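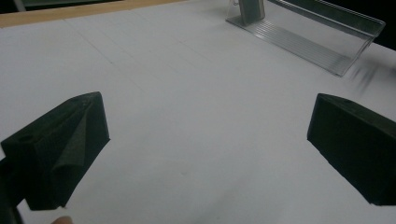
**BRUNDERSIDE, December 2024.** The town of Brunderside has voted to keep its name, by a margin that settled the matter and pleased almost no one.

The final tally was 2782 for leaving things alone and 379 for changing to Gourlay, the older name of the settlement by the creek and the one still printed on the water bills. A third choice, "Either is fine," was struck from the ballot in the fall after the town clerk's office pointed out that it would probably win.

The question has been hanging around for years. Brunderside got its name when the railroad needed something to paint on a depot and picked the side of the tracks that happened to have a Mr. Brunder's feed store on it. The store closed before the depot opened. Gourlay, meanwhile, went on being Gourlay in the minds of people who lived there, and for a long time letters addressed to either place reached the same post office and got lost in the same drawer.

Supporters of the change said the old name had dignity. They had a point, in that "Brunderside" has never been spelled correctly by a delivery company, and one out-of-state map still lists the place as "Bruiser Side." Opponents said that changing every sign would cost money and that the people who wanted Gourlay mostly lived in the part with the nice porches. They had a point too.

The campaign was a quiet one by local standards. Both sides ordered their yard signs from Duklow, the print shop on Depot Street, which delivered them on the same morning in the same shade of green. For a week or so it was hard to tell from a moving car who was for what. Duklow offered to redo the batch at a discount. Neither side took the offer, each believing the confusion helped.

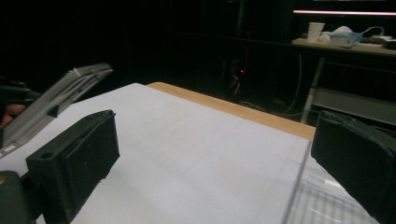
There was one public debate, held in the high school gym and scheduled for 40 minutes. It ran well past that, largely on the subject of parking. A man in the bleachers asked whether the basketball team would have to become the Gourlay Bruins, and was told that the team is called the Herons. He said he knew that. A motion to discuss the fountain was ruled out of order, as it has been at every meeting since the fountain was turned off.

The cost of switching was another sore spot. Minumen, the consulting firm the town hired to look into it, turned in a report with a glossy cover and a price range so wide that both camps quoted it in their flyers. The low end covered signs and letterhead. The high end covered signs, letterhead and something called "narrative transition," which the firm was asked to explain and did, at some length, in an appendix. The appendix recommended a further study.

Turnout was the highest for any local question since the leash law. Lines at the library were steady all afternoon, and the bake table outside sold out of everything except the fig bars. Poll workers reported only minor trouble. Several voters wrote in a name of their own, and the clerk's office has declined to read those aloud.

The losing side took the result calmly. A statement taped to the door of the hardware store thanked everyone who took part and promised that the fight for Gourlay would go on "after the holidays." Under town rules, the same question can't come back to the ballot for 10 years, though a slightly different question can come back in the spring. Lawyers on both sides are said to be looking at how different "slightly" has to be.

Until then, not much changes. The water bills will keep saying Gourlay, since the billing software is old and the person who knew how to edit that line has retired to Florida. The road sign at the east end of town, which has said "WELCOME TO BRUNDERSI" since a truck backed into it, will be repaired once the ground thaws. The town has already budgeted for the missing letters.

Yard signs from both campaigns must be taken down by the end of the month. Residents may drop them off behind the firehouse, where there is a bin for each side. The bins are green.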